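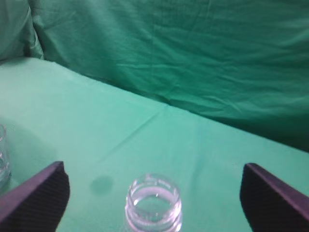

4 min read

Week 3 handout: Salt, sugar and why food keeps

Welcome back, everyone! Last week we got through heat and what it does to the small living things in our food. This week is my favorite part of the whole course, and it needs no stove at all. We're going to talk about water, and about how cooks learned to lock it up long before anyone had a word for bacteria.

Water that is free and water that is busy

Think of a spoonful of honey. It has water in it, a fair bit, and yet it can stand in a cupboard for years. A slice of melon left beside it would be in trouble by the next day. The difference is how much of the water is free to be used. In honey, the sugar is holding on to nearly all of it. Microbes need water just as we do, and when they land in honey they can't get a drink. Worse for them, the sugar pulls water out through their own cell walls (this is osmosis, page 47 in your reader, and please do look at the drawing of the shriveled cell, it's a beauty).

Food scientists call the amount of free water "water activity." Pure water scores 1. Most bacteria give up somewhere near 0.9, and molds can hang on a good deal lower. So a jam can be perfectly safe from bacteria and still grow a fuzzy gray hat!

Dry salting and brining

Salt does the same job as sugar, but you need much less of it by weight. There are two ways to bring it to the food:

Dry salting. You rub or layer the salt straight on. Water comes out of the food, dissolves the salt, and makes its own brine. Cabbage is the best thing to try this on, as you can hear it squeak and feel it go limp in your hands.

Brining. You mix the salt into water first and put the food under it. Good for whole cucumbers, green beans, anything too firm to give up its own juice quickly.

For fermented cabbage we'll work at 2 percent salt by weight. That means 2 grams for every 100 grams of shredded cabbage. Weigh it, please -- spoon measures are hopeless here, because coarse salt and fine salt fill a spoon so differently.

What the salt is really choosing

At 2 percent the salt doesn't kill everything, and we don't want it to. It slows down the microbes that rot food and leaves the lactic acid bacteria fairly comfortable. They eat the sugars in the cabbage and give off acid, and the acid then takes over the job of protecting the food. I find this wonderful. You are setting a table and picking the guests.

Mingxuan Zhong asked last time whether the cabbage has to be kept under the liquid. Yes! Molds need air, lactic acid bacteria don't. Any piece that floats up is an invitation.

To do before next class

Read chapter 4, skipping the section on smoked fish (we'll get there in June).

Shred and salt one small cabbage at home. Taste it on the first day and every day after, and write down what you notice: sour, salty, fizzy, soft. Short notes are fine.

Bring your notes with you, and a little of the cabbage too if you can spare it -- tasting each other's is half the fun.

Shares: 47
Comments: 3

Related handouts
Week 1: What spoils and why
Week 2: Heat, time and the boiling pot
Week 4: Vinegar and other acids
Drying fruit in a low oven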